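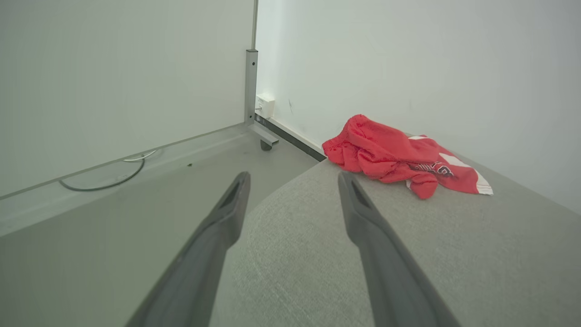
Iker Vidal

4.1 Seat fabrics and the persistence of transferred fibres

Loose fibres shed by clothing remain on household seating for periods that depend mainly on the structure of the receiving fabric. Smooth, tightly woven covers release most of them when the next person sits down. Speckled weaves hold them longer, and on light grey fabric a strongly coloured fibre can be found by eye under a bench lamp, although short fragments are easily missed. The shape of the seat also matters. Fibres landing on a rounded front edge are exposed to rubbing from legs and from clothing dropped over the side, while those on the flat part of the cushion are pressed further into the weave.

Earlier work by Tjoa treated the seat as a single area. We divided each cover into front edge, centre and back, and lifted fibres from each zone with clear adhesive tape. The tape was pressed down by hand with a 100 g weight on top, left for 5 seconds and peeled from left to right. All lifts were mounted on acetate the same day. Lifts with visible creasing were discarded and not repeated, as a second lift from the same spot gives a lower count.

The covers came from two suppliers, Tuline and Deltasel. Both were washed once before use – without softener – and dried flat. In total 126 lifts were kept for counting. Counts were made under low magnification by one reader, then checked by a second who did not know the zone or the supplier. Where the two readers disagreed, the lower count was taken.

Retention was highest at the centre for both suppliers. The front edge gave the most variable results, and in January, when heating was in use and the room air was dry, several edge lifts carried no donor fibres. We do not attempt to separate the effect of static charge from that of rubbing.

4.2 Choice of donor garment

Red was preferred as the donor colour on account of its contrast with grey. Soft, slightly fuzzy fabrics shed more freely than smooth ones, but ribbed collars and waistbands are often knitted separately and may shed at a different rate – striped bands also add white fibres, which are hard to count against a pale cover. Bands were therefore covered with tape before contact.

Figure 4. Red garment with white and red striping on the ribbed band.
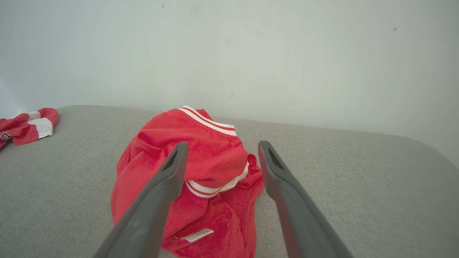

4.3 Limits of the method

The Fraser lamp used for the first counts was replaced by a Kukov model part way through the work. Counts made under the two lamps have been pooled.

Last updated: February 2024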